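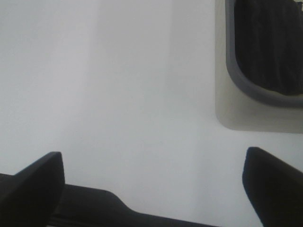
Robot Teaching Methods, Unit 2: Demonstration by Hand and by Remote Control
Course notes, revised July 9, 2023
Instructor: Keith Tautahi

2.1 Terms

A demonstration is one recorded run of a task performed by a person through the robot. The recording contains joint positions, gripper opening, and the video from every camera, all on one clock. An episode is a demonstration with a start mark and an end mark.

In hand guiding, the operator holds the arm and moves it. The joints are set to a low-resistance mode and the controller only compensates for gravity. In remote control, the operator moves a separate input device and the arm follows.

Hand guiding gives a direct feel for contact. It also tends to put the operator's hands and forearms into the video, and a policy trained on that video will not see them at run time. Remote control keeps the view clean but removes most of the sense of touch. Beginners press too hard against the table for the first several episodes.

2.2 Workspace for the Ilmont exercise

The task is a transfer of cloth items between two baskets. The baskets stand on opposite sides of a white table with clear space between them. Mark the basket positions on your setup sheet before recording.
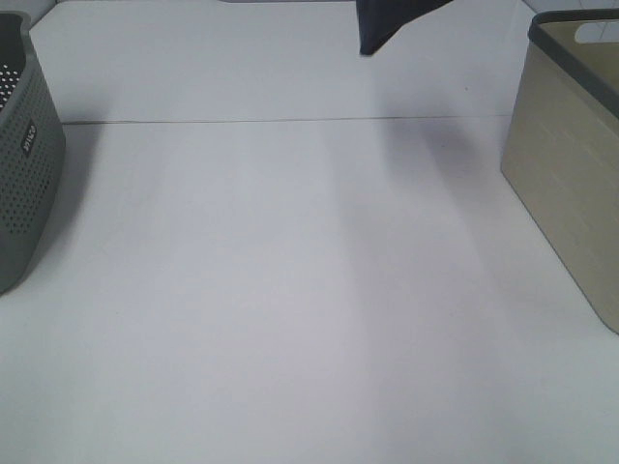
Two kinds of view are used. The fixed view shows where the arm is relative to the baskets. The wrist view shows the fingers and whatever lies just ahead of them, and loses the wider layout as the arm gets close. Check both on the monitor before the first episode. If a basket has left the wrist view at the start pose, that is acceptable – the fixed view covers it.

2.3 Recording procedure

Bring the arm to the start pose with the fingers open.
Set the start mark and wait for the tone.
Approach the source basket from above, clear of the rim.
Close on a fold of cloth, not on a flat layer.
Lift straight up until the cloth clears the rim, then travel.
Open over the target basket and retract before setting the end mark.

Pauses count as data. An operator who stops for two seconds over the table teaches the policy to stop there. If you need to think, discard the episode and begin again.

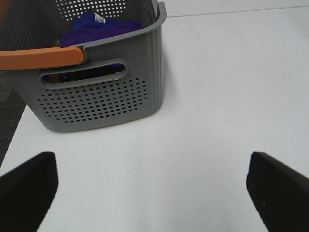 Rims and handles cause most of the rejected episodes. A finger that catches a rim shifts the basket, and every later episode in the set then starts from a different layout. Return the basket to its mark and note the episode number.

2.4 Quantities

Each group records 200 episodes by remote control. The three groups' sets are pooled to give 600 for training in Unit 3. Hold back 14 episodes from your own set for checking, chosen before training and not changed afterward.

Upload to the Ekeo folder under your group name. Reading for next time: the Clulcombe lab manual, section on time alignment.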